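4.3 Comparaison des deux jeux de doigts

Les essais portent sur la pince manuelle Tiltanance, équipée d'abord des doigts d'origine, puis des doigts noirs à face interne plane dessinés par Fenna Vermeulen. La caméra reste fixée sur l'outil dans les deux cas. Chaque série comprend 30 prises par objet, enregistrées à Galville sur la même table claire.

L'ouverture est relevée au pied à coulisse avant chaque série. L'écart entre la consigne et la mesure ne dépasse pas 2 mm avec les doigts plans. Avec les doigts d'origine, 18 prises ont été écartées pour glissement, presque toutes sur des boîtiers en plastique à bords arrondis, du type multiprise. Le contrôleur Smits n'a pas été modifié.

Un défaut subsiste à l'approche : pince ouverte, les deux doigts occupent le bas du champ de la caméra et réduisent la zone utile pour le suivi. Le logiciel Mirko applique donc un masque fixe sur

cette zone, recalculé après tout changement de doigts. Le recalage demande 200 images, pince ouverte, sans contact avec l'objet.

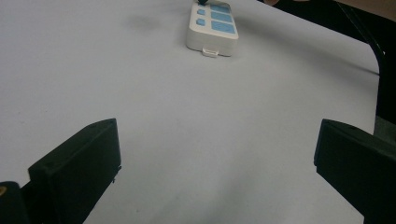
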